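Ticket 1054
Queue: Data Collection Support
Project: Tlapale, kitchen task set
Reported by: Promirico site team
Assigned to: Heriberto Valdovinos, Sekov Systems
Priority: Medium
Status: Resolved, monitoring

Summary

Episodes recorded at the kitchen station during the October collection period were rejected by the Fulavach import tool with the message "action and image streams out of step." The station remained able to record, and no fault was shown on the operator screen.

Reported by site

The site team advises that the import tool accepted 827 episodes before the first rejection. The next 30 episodes were all refused. Operators had changed no settings between the last accepted episode and the first refused one. The arm was restarted once in that interval, at the change of shift. The team requests confirmation of whether the refused episodes can be recovered or must be recorded again.

Initial response

The site was asked to stop uploading from this station, to keep all local files, and to supply the recorder log covering the restart. The site was further asked not to rename or merge any episode folders, as the import tool matches them to the log by name.

The recorder log was received at 2:15 p.m. It shows that the arm controller came back after the restart with its own clock setting and did not take the time from the recording computer. Joint positions and gripper commands were therefore stamped later than the camera images to which they belonged. The offset was constant across all refused episodes. 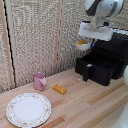
Is it acceptable to train on the refused episodes as they stand?
They should be held back until the time stamps have been corrected. A policy trained on them would learn to pair each image with a command that belongs to a different moment, and the error would be most harmful at grasp and release.

Corrective action

1. The time service on the arm controller was set to start before the control program. The controller will now wait for a valid time from the recording computer before it accepts commands.

2. A correction script was run on copies of the refused episodes. The script moves the action stream by the measured offset and leaves the images unchanged. Original files were retained in the site archive.

3. The corrected copies were submitted to the import tool. Of the 30 episodes, 28 were accepted and 2 were refused again.

4. The 2 remaining episodes were reviewed by hand. In both, the operator had ended the recording before the release was complete, and the final section of the action stream was missing. This defect is separate from the clock fault and cannot be repaired. Both episodes have been marked as excluded, and the site has been asked to record replacements.

Site reply

The site team confirms that the arm has been restarted under the new setting and that a short test episode was accepted without error. The team asks whether the accepted episodes recorded before the restart should also be checked.

Response

A check of the earlier episodes was carried out against the recorder log. The clocks were in agreement throughout that part of the collection, and no further action is required. The corrected episodes may be released to the training group with the "time adjusted" tag in place. The tag must not be removed, so that the group can leave these episodes out of a comparison run if it wishes.

Instructions to operators

After any restart of the arm, compare the controller time with the recorder time on the status page before starting a new episode. If the two differ, do not record. Reply to this ticket and attach the recorder log.

Hold the recording open until the gripper has released the object and the arm has returned to its start position. Episodes ended earlier will be refused.

Open items

Replacement episodes: with Promirico site team.
Clock check as an automatic step at the start of each episode: request passed to the Fulavach maintainers, no date given.

The ticket will be closed when the replacement episodes have been accepted.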